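Stitska Desk Set – read me first

Hi! I'm Radek Čierny and I put this collection together, mostly in the evenings and mostly with a mug of something next to me. It's a set of pictures and notes on ordinary office desks and the stuff that gets moved around on them: boards, blocks, folders, tape, the things that end up next to the keyboard and stay there for a year. If you only want to know what's in the download, skip to the folder part. If you want to complain about my file naming, there's a spot for that further down.

Version: 5
Last edited: February 20, 2019

What's inside

There are 2812 pictures, sorted into 123 sessions. A session is one go at one desk, start to finish, whether that meant clearing the top, putting things back, or just shifting one item from here to there and deciding it looked worse. Some sessions are long and some are tiny (I got called away a lot in December, sorry!).

Folders:

desks/ – the pictures, one subfolder per session
notes/ – my plain text notes, same names as the sessions
words.txt – the word list I used for tagging
skipped.txt – sessions I threw out, with a line on why

The notes are uneven. The early ones go on and on about desk shapes, and by the middle I was writing things like "blue thing, again." I've gone back and fixed the worst of them, but 357 pictures still have no note at all. They're usable, you just won't get any help from me.

How I tagged things

I kept the words simple. A flat stiff panel is a "board" no matter what it's made of, and anything chunky with flat faces is a "block." Alex wanted separate tags for wedges and prisms and we went back and forth on it for a week – in the end I left it at "block" and put the shape in the notes. Colors are what I'd call them out loud, so you'll find "blue" on things that are pale on one side and nearly navy on another. Please don't write to me about teal.

Tables and desks both go under "desk." Chairs get a tag of their own if a chair is what the session is about, otherwise they're skipped.

Naming

Sessions are named after the room, then a running number. Nekstead is the bigger room and Eberhard is the smaller one down the hall. The numbers have gaps wherever I pulled a session out, and I decided not to renumber because half my notes refer to the old numbers. If you find a note pointing to a session that doesn't exist, look in skipped.txt before you panic.

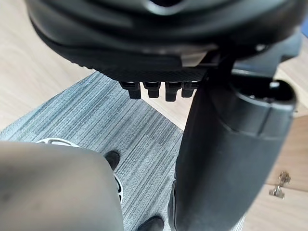
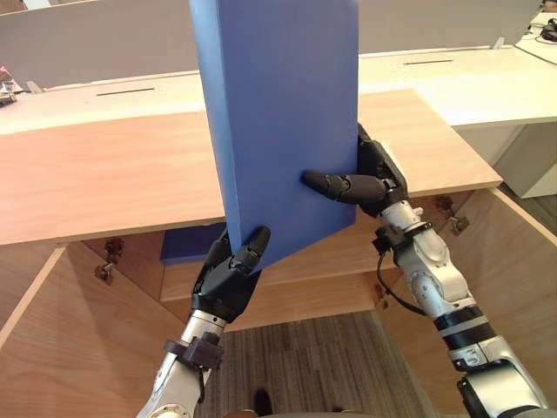
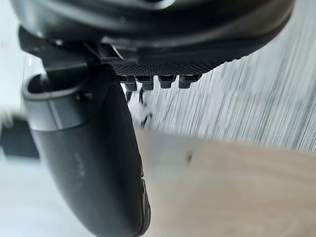
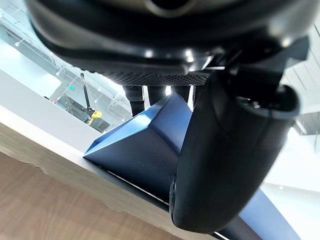
Known problems

Plenty! Blur is the big one. I left blurry pictures in unless I couldn't tell what I was looking at, and my patience for that changed from day to day. Close-ups often leave out most of the thing you care about, so check the neighbors in the same folder before you tag anything yourself.

The word list has both "tray" and "trays" in it. I know. Fixing it broke my sorting script, so for now treat them as the same word.

A handful of the Eberhard sessions have the notes in the wrong order. The text is right, it just doesn't line up with the pictures past the first few. I've marked those with a question mark in the first line of the note and I'll sort them out when I get a free weekend.

Using it

Go ahead and use it for whatever you like – sorting experiments, teaching, testing your own tagging rules, arguing about what counts as a tidy desk. I'd love a mention of the Stitska Desk Set if you publish something, and I'd love it even more if you sent me your corrected tags. Plain text is best, one line per picture, file name first and then your words with commas between them. Please don't send spreadsheets, mine always come out with the accents scrambled (including the one in my own last name).

Changes since version 4

Took out some doubles in Nekstead.
Added the missing notes for the short December sessions.
Changed "panel" to "board" everywhere, as promised.
Put skipped.txt back after deleting it by accident.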